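# Rolley slatted aluminium work table

*From the Vieira bench and workshop range. Sold flat packed, delivered to the door.*

We have been selling benches of one kind and another for a good many years now, and if there is one that people write back to us about, it is the Rolley. It is a large, plain, sturdy table with an aluminium slatted top, made for anyone who takes things apart and would like to put them back together again without losing half the screws under the fridge. Computer repairers buy it, so do clock people and model railway people, and we once sold a pair to a lady who restores sewing machines and wanted one for each end of her garage (she sent us a lovely card at Christmas).

The idea behind it is simple enough. A solid wooden top is a fine thing, but it marks, it swells if you leave a mug on it, and once you have bolted a vice to it you are rather stuck with the vice where it is. The Rolley top is made up of long aluminium slats with a channel running between each one and the next. You slide a nut along the channel, tighten down whatever you want held, and when you change your mind you loosen it and slide it somewhere else. Clamps, lamp arms, a magnifier, a little stop to keep a case from creeping backwards while you tug at a stubborn cable – they all fit in the same way and they all come off again.

## Room for a whole tower, lying down

Most of our customers for this table are working on desktop computers, and most of them had been doing it on a kitchen table or, worse, on the carpet. A full tower is an awkward lump of a thing when you lay it on its side. You want it well back from the edge, you want the open side facing up so that you can get both hands in from whichever direction suits, and you want space left over at the front for the panel you have just taken off, your screwdrivers and a cup of tea (on a coaster, please, and not on the same side as the computer). On the Rolley you can have all of that at once.
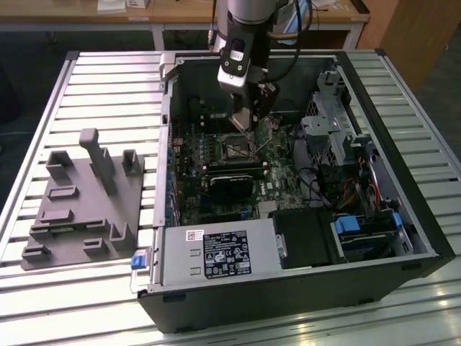
*Page last changed: Jul 19, 2020*

Working on a machine like this Dell, with the side panel off and the motherboard facing the ceiling, really is a different job from working on one standing upright. With the heatsink off you can look straight down on to the processor socket, and the graphics card lies there in full view instead of hanging sideways in the gloom. The drive cage is there on the one side with its holes and brackets, and the blue release tabs on the drive carriers are easy to find without a torch between your teeth. Older office towers of this sort are some of the nicest machines to learn on, in our opinion, and we are always pleased when somebody tells us they have rescued one.

A word on the cables, as we get asked. The orange, yellow and black power leads in a tower can be springy, and they like to flop back over whatever you are trying to reach. Our customer Nazareno Leone wrote to tell us that he clips a soft strap to the nearest channel in the table and holds the bundle out of the way with that, and we thought it such a good notion that we now put two straps in every box. Thank you, Nazareno!

## What the top is like to live with

Aluminium feels cool under the hand, and some people find that odd for the first day or two. After that you stop noticing. It wipes clean with a damp cloth and a drop of washing-up liquid, and for the channels you will want the narrow nozzle on the vacuum cleaner, or an old toothbrush if you haven't got one. Dust does gather in there, we won't pretend otherwise, and a very small screw can roll into a channel if you let it. The good news is that it stays put once it's in, and you can slide it along to the end with a fingertip and tip it out. We do sell a Torix parts mat that lies over the slats and gives you a soft flat patch to work on, and for laptop screws or watch parts we would say have one.

Please remember that bare aluminium carries electricity. Unplug anything you are repairing before you open it, and keep it unplugged while you are working inside. Don't set a loose circuit board down directly on the slats with the power on, ever. If you need to test a board out of its case, put it on the mat, which does not conduct, or on a clean piece of dry cardboard. There is an earthing point under the front rail for a wrist strap, and a strap is included.

Scratches will come. The finish is a plain silvery one and we chose it on purpose, as the painted tops we tried looked very smart in the showroom and very sorry for themselves by the spring. A scuff on the Rolley more or less disappears among the others.

## Putting it together

Two people make it easier, though Washington Brito in our packing room insists he can do it on his own, and has shown us. The legs go on first, with the top lying upside down on a blanket, and there are 8 large bolts that do nearly all the work. Do them up finger tight, turn the table over, let it settle on the floor where it is going to live, and only then go round with the spanner. If you tighten everything while it is upside down you may well find it rocks, and you will have to loosen it all and begin again – we have done this ourselves more than once.

The feet screw in and out to suit an uneven floor. Garage floors nearly always slope a bit towards the door, so do check with a spirit level if you have one handy.

## In the box

- The slatted top, ready joined
- Legs, rails and screw feet
- 8 leg bolts with washers, and the spanner to fit
- 29 sliding nuts for the channels
- Two soft cable straps
- Wrist strap and lead
- Printed instructions, in a decent size of type

## Extras that fit

**Torix parts mat.** Soft, grey, non-conducting, with a raised lip at the edge. Roll it up when you're not using it. Please don't fold it, the crease never quite comes out.

**Plernenance lamp arm.** Bolts into any channel and swings right across the table. It takes an ordinary bulb. The joints are stiff when new and loosen up nicely after a few weeks, so don't be tempted to oil them.

**Under-shelf.** Runs the full length below the top and is handy for towers waiting their turn. The shelf was improved in March with a small lip at the back, and if you have an older one and would like the lip, send us a note and we will post it to you for nothing.

## Price and delivery

The Rolley is £300 with delivery to the mainland included. It comes in 3 cartons, and they are heavy, so the driver will bring them to your door but can't take them up stairs. If you live in a flat, do arrange for a friend to be in. Cartons are sometimes scanned separately and one may turn up the day after the others. Please give it until the following afternoon before you ring us.

The frame is guaranteed for 8 years. The sliding nuts and straps are not, but if you are short of a few, ask us and we will pop some in an envelope.

Spare slats are kept in stock. When you order one, tell us whether it is for the front edge or the middle, as the front slat has a rounded corner and the others don't.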